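From: Els Kramer
To: Priker Gardens list
Subject: Re: the blackberries, again

Zubaida Pirzada wrote:
> Are we clearing plot 7 in October or just discussing it?

Discussing it is going very well, thanks. We're into our second year.

I can do two mornings if Cheng-en brings the loppers back. 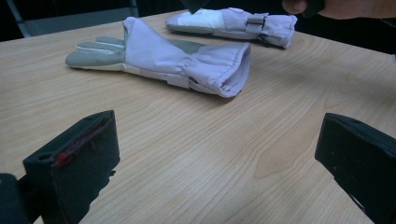

Gloves, long cuffs.

Brambles go straight through the knitted kind, as my thumbs will confirm. Dig out the crowns, please. Cutting them at ground level only encourages them.

Els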